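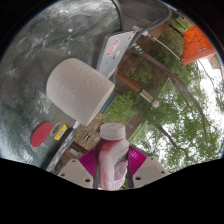
Figure 2. White plastic bottle with a screw cap, gripped between two ribbed magenta pads.

4. Patina Terms in the Terklow Sale Lists

4.1 Source material

The sale lists issued by the Terklow foundry are the largest continuous body of text on small cast bronzes in the present study. Each list gives a title, a height, a price, and a short phrase on surface color. The phrase was set in italics in the early lists and in roman type in the later ones, where it runs into the note on the base. This change affects how the phrase can be separated from the rest of the entry. In the italic lists, the boundary was taken from the typeface. In the roman lists, the phrase was taken to end at the first semicolon or, where no semicolon is present, at the first word that names a base material.

After transcription the lists yielded 2902 entries. Of these, 414 repeat an earlier entry word for word, including the price, and were set aside. A repeated entry most likely means that the type was left standing from one list to the next, and it cannot be taken as evidence that a second cast was offered. Entries that repeat an earlier title with a changed price or a changed surface phrase were kept.

The lists from the Nerkance and Calov dealers were transcribed under the same rules but are treated separately. Both dealers bought finished casts and described them from the shop floor, while the Terklow lists were written at the foundry by staff who had access to the finishing records. A term used by all three sellers may therefore refer to a process in one list and to an appearance in another.

4.2 Grouping of terms

Surface phrases were reduced to head terms. Modifiers of depth ("light," "deep," "full") were stored in a separate field. Modifiers of place ("worn at the edges," "darker in the folds") were also stored apart, as they describe variation across a single cast and would otherwise inflate the number of distinct colors. The reduction left 11 head terms. Brown and green account for most entries. Black, gold, and red follow, and the remaining terms are rare.

Two of the rare terms need comment. "Museum" is used as a color word in the Terklow lists and has no fixed meaning outside them. In the finishing records it is matched to a brown ground with green applied by brush and left in the recesses. "Antique" is matched to several recipes and seems to have been used when the finisher departed from the standard one. We kept "museum" as a head term and recoded "antique" as unspecified.

"Natural" presented a different problem. In current use the word suggests bare metal that has been left to darken. In the finishing records the same word is entered beside casts that were cleaned, heated, and waxed, with no coloring agent noted. The absence of an agent in the record is weak evidence, because the finishers did not always enter the liquids they used most often. The term was kept, and no process has been assigned to it.

4.3 Comparison with surviving casts

The sale lists were compared with casts that could be tied to a single entry. The tie was accepted only where title, height, and base agreed and where the cast carried the Terklow mark. Casts with a recut or partly filled mark were left out. So were casts on replaced bases, even where the provenance was otherwise sound, because the height given in the lists includes the base.

Agreement between list and cast was good for black and gold and poor for green. Many casts listed as green now read as brown over most of the surface, with green surviving only in undercuts and behind drapery. Handling and repeated waxing would produce this pattern, and so would an uneven first application. The two causes cannot be separated by eye. On the group of dancers held in the Stępień collection, green is present under the wax on raised areas that would normally be the first to wear, which argues against handling as the main cause in that group. The result should not be extended to other models without sampling.

Red was found on fewer casts than the lists would suggest. Several casts listed as red were judged brown by one examiner and red by another under the same lamp. Disagreement was recorded and was not settled by discussion. A color chart was tried and dropped, as the gloss of the wax made matching unreliable on curved surfaces.

4.4 Price and surface

Price was compared across surface terms within the same model and height only. Where a model was offered in both brown and green, green was usually priced higher. Gold was always the highest priced finish when it was offered. Black shows no stable relation to brown. In some lists the two share a price, and in others black is cheaper, most often for animal subjects.

The higher price of green may reflect the added labor of brushing and reheating. It may also reflect demand, as the Calov lists mark up green casts bought from Terklow by a wider margin than brown ones. The Nerkance lists cannot be used for this purpose. They give prices on request for the larger models, and the smaller models appear in too few finishes for a comparison.

4.5 Limits of the lists

A sale list records what was offered and gives no direct account of what was sold or made. Casts supplied to order are missing, and the letters that survive show that customers did ask for finishes outside the printed range. The frequencies in this section therefore apply to the stock as described by the foundry. The treatment of ordered casts, for which the shipping books are the main source, is taken up in Section 5.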